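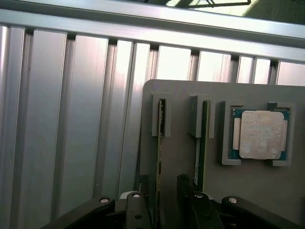
Metal bars with dark grooves between them, and a flat gray plate.

How a Charity Walk Raises Money for a Hospital

Maybe your school has sent home a form about a charity walk. A charity walk is a walk that lots of people do together to raise money. The people walking don't win a prize for being fast. Many of them push strollers or stop to talk.

Where does the money come from?

Walkers ask family, friends and neighbors to sponsor them. To sponsor someone means to promise money if they take part. Some sponsors give one amount for the whole walk. Others give a little for each mile - so if your aunt promises $5 a mile and you walk 4 miles, she gives $20.

Some walkers join a team. The Riltis Hospital Walk in Prolthorpe had 332 walkers this August, and teams could have up to 90 people. Each team picks a name and adds its money together. 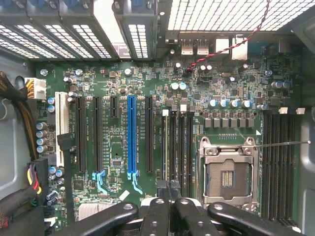 Before the walk, every team gets its own page on the hospital's website. Grown-ups can give money there with a bank card. If someone gives you coins or bills, put them in the envelope that comes with your form, and ask an adult to hand it in at the sign-in table.

What does the hospital do with it?

A hospital has to pay for a lot of things. Money from a walk often goes to extras, such as books and games for the children's ward, or a room where parents can sleep close by. Some goes to classes where children with asthma or diabetes learn to look after themselves at home. The hospital should tell people what the money is for before the walk begins.

What happens on the day?

You sign in and get a paper number to pin on your shirt. The Prolthorpe walk starts at Toltis Park, follows the Tan River and comes back over the footbridge. There are water tables along the path. If you get tired, you can sit on a bench and start again when you are ready.

Words to know

Sponsor: a person who promises money to help.
Donation: money or things given for free.
Ward: a part of a hospital where patients stay.

Page updated Sep 13, 2021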